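So the Hastine kit has been living with us since December, and I keep getting asked whether it was worth the money. Short answer: mostly yes! Long answer, get a coffee.

Hastine is the little outfit that sells a home helper robot as a kit (the base, one arm, a head with a camera in it, and a bag of screws that made me want to lie down). I'm on the 190 a month plan, which covers the software and a person on the phone when you get stuck. I got stuck. Kohei Ogura from their support line stayed on with me for most of a Tuesday evening and never once sighed, so bless him.

The job I care about is groceries. You teach it a spot to start from and a spot to finish, and for me that's the yellow basket on the white table and then the fridge right next to it.

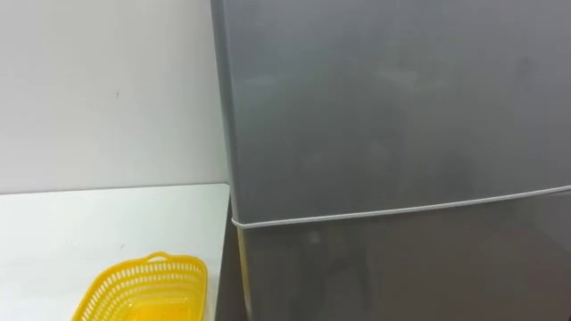
Kitchen Gadgets

Fridge doors are where I'd slow down before buying. The kit comes with nine ready-made "skills," and opening a door is one of them, but the manual assumes a nice big bar handle. With a smooth gray front you have to teach it your own door from scratch, and that ate a whole weekend. Also, tell it which door you mean! I saved both of mine under the same name and got very confused.

I did look at the Putard before this one. It's quieter and a lot prettier, but 4,000 up front was never going to happen in this house.

Things I'd change: the charger cable is too short, the app logs me out all the time, and the arm is slow. Really slow. I can put away a week of shopping before it has finished thinking about the milk. But my back is bad, and I'm keeping it through the spring at least. If you have one and you've found a better way to teach the lower door, leave me a comment, please.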